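Hulton Rooms to Reopen as Shared Meeting and Study Space in Gunbridge

Forty bookable rooms, most priced for students, tutors and one-person businesses

GUNBRIDGE, Jul 17, 2025 – Brukuner, the regional operator of shared workspaces, today announced that it will reopen the former Hulton office building on the east side of Gunbridge as a set of small rooms for rent by the hour, half day or month. The building, known locally as the Hulton, has been closed to the public since its last tenant moved out. Brukuner signed the lease in February.

The new site will be called Hulton Rooms. It will have 40 rooms over two floors, a staffed front desk and a kitchen on each floor. There is no open-plan area. The company said it dropped the open floor from its plans after talking with people who already rent from it in other towns.

"Most of our members told us the same thing. They want a door they can close," said Rhiannon Griffiths, managing director of Brukuner. "They take calls, they teach, they go over private papers with clients. The big room with the long benches looks good on a tour, but people were leaving it by ten in the morning to go find somewhere quiet."

Rooms come in two sizes. The smaller size is meant for one or two people and the larger for up to six. Prices for the smaller rooms will be lower before 9 a.m. and after 5 p.m., which the company expects will suit tutors and people who run a business outside their regular job. Members who book by the month can leave their things in the room overnight. Everyone else is asked to clear the room when their time is up.

Brukuner has kept the furnishing plain across all of its sites. Tables are set against walls where the shape of the room allows, which leaves more floor free for chairs, strollers and wheelchairs. Walls are left without shelves or pictures, and renters may bring in their own boards and stands.

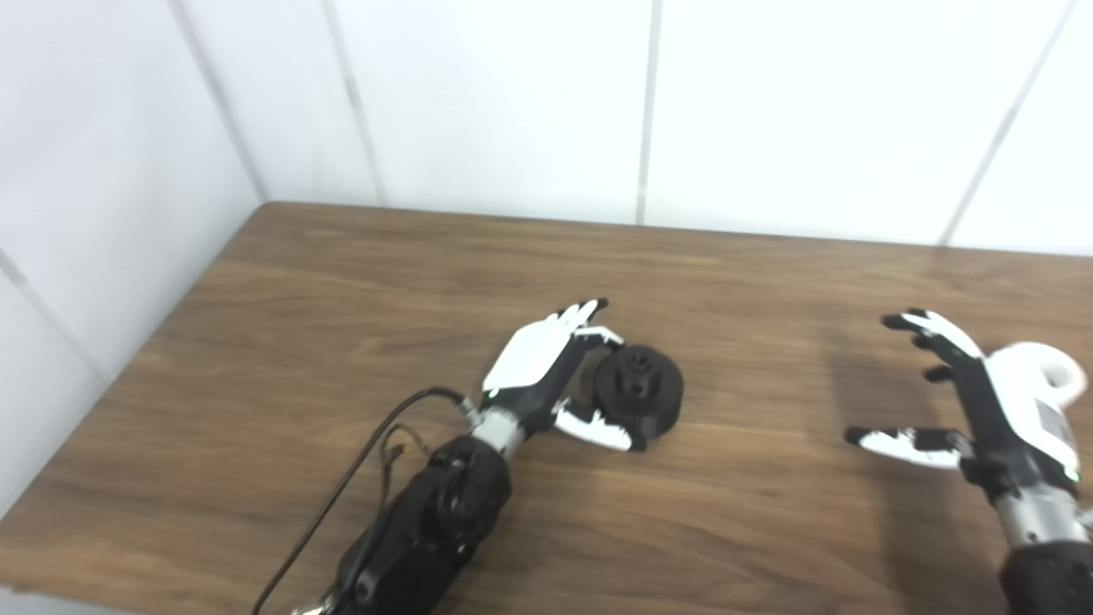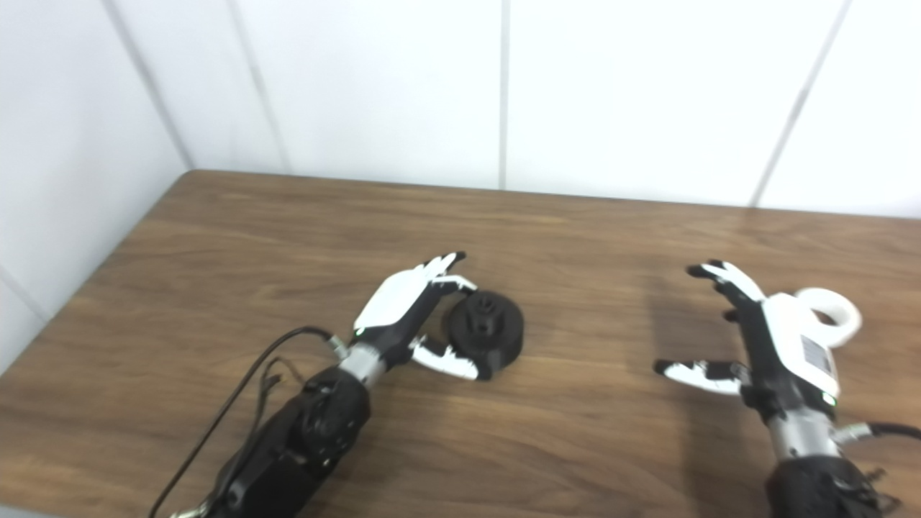
Wood-grain tabletop and white paneled walls.

The work on the building is being carried out by Tsang, a contractor with offices in Gunbridge. Most of the job has been out of sight. The old heating system ran the whole building from one control, so tenants on the north side were cold while tenants on the south side opened windows. It is being replaced with separate controls for each group of rooms. New wiring has been run to both floors, and the doors facing the hallways are being changed for heavier ones that block more sound.

"The building is in better shape than people think," said Demetrio Villanueva, project manager at Tsang. "The roof was sound and the stairs were sound. What it needed was new systems and a lot of patching where earlier tenants had put up walls and then taken them down again. We found three different ceiling heights on the second floor alone."

The front entrance will stay where it is, but the two steps up from the sidewalk will be taken out and replaced with a ramp. The elevator has been repaired and will serve both floors. Bike racks will go in the side yard. Parking behind the building is limited and will be kept for monthly members and for visitors with a disabled parking permit. Others are asked to use the public lot on the next block.

Aurelio Carretero, who teaches bookkeeping to small groups and rents from Brukuner at another location, plans to move most of his classes to the Hulton. He has been driving out of town to teach people who live in Gunbridge.

"I have had students who live five minutes from each other riding together for half an hour to get to my class," Carretero said. "Some of them gave up when the weather turned. I would like to be somewhere they can walk to, and I would like to stop paying for so much gas."

Local demand was measured in a survey Brukuner ran before it signed the lease. The company mailed 900 households and businesses in Gunbridge and received 158 replies. The most common request was for a quiet place to work in the evening. Next came rooms for lessons and tutoring, followed by rooms for private appointments such as tax help and counseling. Few replies asked for event space, and the building will not be offered for parties or receptions.

Several people who replied were concerned about noise and about late traffic on the street. Brukuner said the building will close at 10 p.m. every night and that the side gate will be locked two hours before that. Music lessons will be allowed on the ground floor only. Drums and amplified instruments will not be allowed in any room.

Community groups will be able to use one larger room at no charge on set evenings. The group must be based in Gunbridge and must not charge for entry. Applications will be handled by Munther Geagea, who will manage the site. Geagea has run the front desk at Brukuner's oldest location and will move to Gunbridge ahead of the opening.

"I will be at the desk most days, and I would rather people come in and ask than try to work it out from a website," Geagea said. "If you are not sure which room you need, come and sit in one for a few minutes. We don't charge for that."

Brukuner is hiring for the front desk and for evening cleaning. Both jobs are part time, and training is paid. Applicants do not need experience in an office, but they should be comfortable using a booking system and able to work some weekends. Application forms can be picked up at the Hulton's front entrance on weekday mornings while the work is being finished.

Bookings will open first to people who replied to the survey and asked to be contacted, then to the public. An opening date will be announced once the final inspection has been passed. Monthly renters will be asked for one month's deposit. Hourly renters pay when they book and can cancel without charge up to the day before.

About Brukuner
Brukuner rents small rooms for work, teaching and meetings. It was founded by Velimir Dimitrov, who remains chairman, and is privately owned.

Press contact
Press office, Brukuner
Interviews and site visits can be arranged through the press office. Visitors to the building must wear a hard hat and closed shoes until the work is complete – hard hats are available at the entrance.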